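Boletim > Bairro > Obras e trânsito

Última atualização: 5 de julho de 2019

Zona 30: a placa basta?

A Ivirton, empresa contratada para o estudo de circulação, voltou a apresentar a proposta de limitar a 30 km/h as ruas residenciais de Aravena. A apresentação durou 90 minutos e teve muitos mapas coloridos. Quem esperava saber como o limite vai ser cumprido saiu de lá na mesma.

O estudo fala em 16 cruzamentos "prioritários", sem dizer como foram escolhidos. Perguntei. A resposta de Davina Carnegie, responsável técnica, foi que os critérios virão num anexo, previsto para setembro. Primeiro a lista, depois os critérios: já vimos essa ordem no caso do estacionamento da rua Toson, e o anexo daquela vez chegou com as faixas já pintadas.

Não tenho nada contra andar devagar. Tenho dúvidas quanto à ideia de que uma placa mude alguma coisa numa via larga e reta, onde o próprio traçado convida a acelerar. Calçada mais larga, travessia elevada, pista estreitada na esquina, tudo isso aparece no estudo como "fase dois", sem prazo nem orçamento.

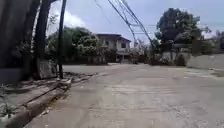 Sheena Semple, moradora que acompanha o assunto desde o início, recolheu umas 1000 assinaturas pedindo que as duas fases sejam votadas juntas. Assinei, embora desconfie também dos abaixo-assinados. O pedido dela pelo menos obriga alguém a pôr um preço no papel.

Falta ainda explicar quem fiscaliza. A Ivirton menciona um sistema de medição chamado Gestolum, do qual se mostrou um único gráfico, sem legenda nos eixos. Pedi os dados por escrito e publico a resposta quando chegar.

Contato: redação do boletim | Todos os direitos reservados | Voltar ao topo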